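4.2 Shared passwords and the spare key problem

Most of the households we spoke to in Trultomdale had one Sterkora account and several people using it. The manual advises against this. The manual also runs to 16 chapters, and our participants had not, on the whole, reached the one on accounts.

The usual arrangement went as follows. One person set up the hub, chose a password, and read it aloud. From then on the password behaved like a spare key: it was lent to a sister-in-law, a dog walker and, in one home, a lodger who had moved out in April and could still turn off the heating. Asked whether this worried them, the couple in question said he had always been very considerate about the heating.

Of the 12 households, two had changed the password since installation. Both did so after forgetting it. Soliman's earlier study in Anport reported much the same pattern, and we had hoped to improve on it by giving our participants a leaflet. The leaflet was well liked. One copy was found with the new password written on the back.

We also asked people to name the rooms in which they would mind a stranger having control of the lights, plugs or locks. Bedrooms came first by a wide margin, ahead of the front door — a ranking that Wijaya has argued says more about embarrassment than about burglary. Figure 3 shows a room of the type meant.

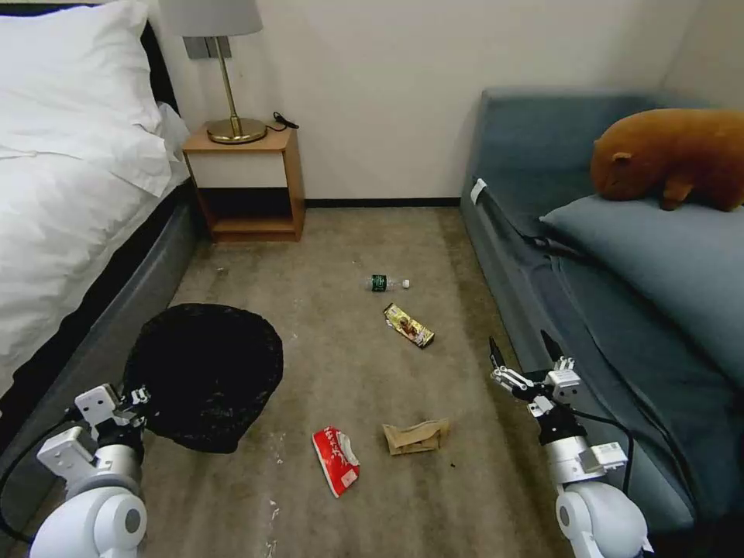
Figure 3. Bedroom with bedside lamp and nightstand.

Guest accounts would solve most of this. They exist already, four menus down, under a heading that participants took to be about holiday lets.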